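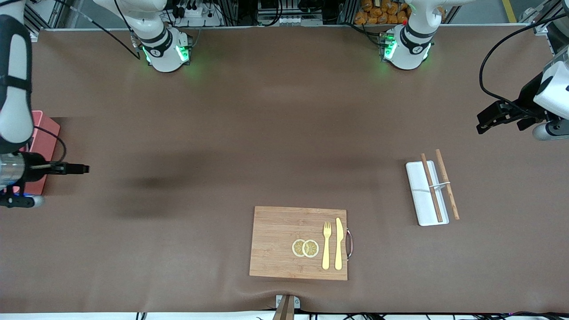

Cremilda Damasceno wanted to know whether the slim fingers could be swapped without recalibrating the arm. The man from Riltix said no, you redo the zero every time, and it takes 2 minutes.

That was the first stop on our visit to the Sostgate lab in July. They set out cutlery and chopsticks on a brown mat and compare grippers on them. Thin fingers get under a fork handle well enough -- chopsticks are harder, as they tend to roll. The wider Mayrhofer pair came out ahead on boards and trays, going by their log, which stood at 1064 attempts for one and 823 for the other.

I asked about the controllers. Both arms run from one unit, and Jussara Brandão said the lag was worse with two units at Drarnberg.

Tea was at half past three. We got the fingertip price list on the way out, and I've put it in the shared folder.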